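Ticket 244 – Driltum shelter intake system
Subject: Safe contact flag not carried over to follow-up letters
Opened: 5/11/18
Priority: High
Status: Resolved, monitoring

Reported problem
The Jestano office reports that follow-up letters are being queued for clients who asked for no mail at home. The "no mail" box is checked on the intake form, but the Cirkon mailing module shows the flag as blank. In a domestic violence case a letter to a shared address can put the client at risk, so the office stopped all printing by hand before calling us. No letters had left the building.

Step 1
Checked user permissions on the intake form. All normal. Cleared the print queue and saved a copy of the list for the office to review.

Step 2
Created a test client with "no mail" checked. The flag saved in Driltum and was missing in Cirkon after the nightly sync. Repeated with "no voicemail" checked. That one came across correctly. 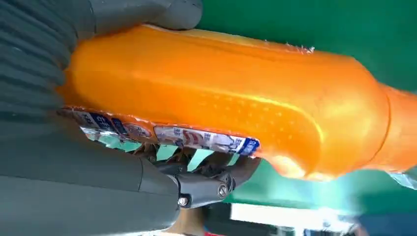 Photo: Vestergaard photo library

Step 3
Compared the field lists on both sides. The last form update renamed the mail field, and Cirkon was still looking for the old name. When it finds no match it treats the answer as "mail allowed". Records entered before the update are fine.

Step 4
Mapped the new field name and changed the default to "do not contact". Ran the sync again in batches of up to 100 records. The first 2 batches failed with a timeout – raised the limit to 30 minutes and they went through.

Step 5
Office staff checked the test client and the saved list against their paper forms. All flags match. Printing turned back on.

Still open
Vestergaard branch uses its own copy of the form and needs the same mapping. Printing there stays off until it is done. Leave this ticket in monitoring through the end of November.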